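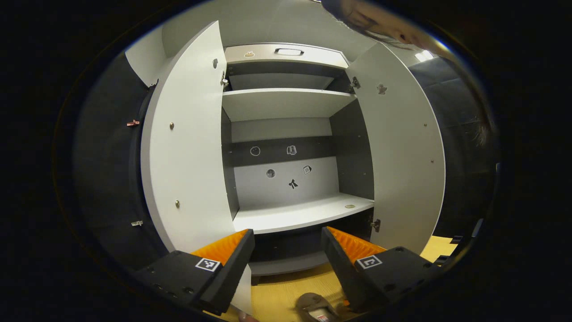 The cupboard with the stickers inside

Wednesday, September 14, 2022

She had the kettle on before I'd got both arms out of my coat, and we were halfway down the first pot of tea before either of us remembered that I'd come to Plarnville to talk about a cupboard. It stands in the back bedroom, it is white, and with the doors shut you would walk past it on your way to admire the view over the allotments. Open both doors, though, and it's another matter.

"People are very polite about it from the outside," she told me. "Then I open it up and they say, oh, you've got stickers! And off we go, and that's twenty minutes gone."

The stickers were the reason for my visit. A reader who had bought some baby clothes from her wrote to say we really ought to have a look, and I'm glad she did. On the back wall there is one shaped like an open book, and lower down a black one like a bow, or possibly a little person, depending on who you ask. I said bow. Her grandson, I was told, would have been disappointed in me.

She bought the cupboard second-hand, sixteen years ago, from a house clearance on Galbraith Lane, and paid five pounds for it on condition that she took it away the same afternoon. "Which we did, in the rain, with the doors tied shut with a dressing gown cord. I've still got the cord. I haven't still got the dressing gown."

It held towels for years, and after the towels came board games, and then for a long stretch it held whatever needed to be out of sight when visitors came. The stickers arrived during the board game period. The grandchildren were allowed one each whenever they stayed the night, and they could put it wherever they liked as long as it was inside.

"That was the rule, inside only. I thought I was being terribly clever. One of them said the inside of the door was inside, and I couldn't argue with that, could I?" The small beige figure up near the top of the right-hand door is still there to prove the point.

I asked whether she had ever thought of taking them off. She had, in August, when she decided the cupboard was going to be for her wool and nothing else. She cleared it out, filled four carrier bags for the Emar shop in town, and washed down the shelf with warm water and a drop of washing-up liquid. Then she sat on the bed and looked at the back wall for a good while.

"I had the hairdryer in my hand. You warm them and they peel, that's what my neighbour does with jam jars. And I thought, well, who's going to see them once the wool's in? Me. And I like them. So I put the hairdryer away and had a biscuit."

She's fond of the little round brass-coloured pegs on the left door too, and has plans to hang her tape measure from one of them and her scissors from the other. The wool will go in by thickness, with the heavy stuff at the bottom, and the narrow space at the top is promised to her Stolteo patterns, all 110 of them, if they'll fit. She doubts it. She has measured twice and got two answers.

When I left she was still deciding about the sock yarn, and she sent me home with a ball of it, in green.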